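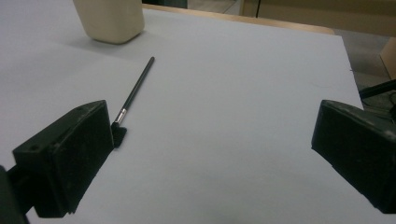
4.2 Gathering behavior in the modded worlds

Players in the Clarden group spent most of their first session collecting wood, stone and food, much as they would have in the base game. The creatures added by the mod could be seen from the starting point, but few players went near them before nightfall. In the Kornby group, where the starting chest already held a bed and a set of stone tools, players began following creatures within the first ten minutes of play.

We had expected the starting chest to shorten the gathering phase. We had not expected it to change what players gathered afterward. Players in the Kornby group came back to base with feathers, shells and berries, all of which are used in the mod's taming recipes. Players in the Clarden group kept bringing back building material even after their houses had walls and a roof. One of them filled 9 double chests with cobblestone and told us in the exit interview that he "might want a road later."

Figure 3 plots the share of inventory slots holding taming items at the end of each session. The two lines start close together, move apart in the second session and stay apart until the fifth. In the sixth they nearly meet again. The server was restarted on the Friday of that week, and several Clarden players used the break to read the recipe list on the project wiki. We did not ask them to avoid the wiki, so we kept the sixth session in the data and marked it in the figure with an open circle.

Figure 3. Share of inventory slots holding taming items, by session. Solid line: Kornby group. Dashed line: Clarden group. Open circle: session after server restart.

Of the 97 players who finished all six sessions, 18 never tamed a creature. We had assumed these would be the players new to the game, but most had played the base game for years. In the interviews they described the creatures as something to look at, or as a nuisance near their crops. Two had fenced off a pond so that nothing could walk into it. The coding of these interviews was done by Seul-gi Shin and checked by a second reader, and the few disagreements were settled by going back to the recordings.

4.3 Trading

Trading was rare in both groups until the third session. After that it took place almost entirely at one spot on each map, a flat stretch of sand close to the starting point. None of the written instructions mentioned it. Players left chests there with signs saying what they wanted in return, and the chests stayed in use when their owners were offline.

Prices were unstable. A saddle cost 3 iron bars on one sign and a full stack on the next. We logged the signs by hand, since the trade plugin we used (Chae) records items moved between players but not items left in a chest. Some trades will have been missed, especially short ones made late in a session. For this reason we report trading only as present or absent for each player, and leave a proper count to the follow-up study on the Ornside map, where chests are logged directly.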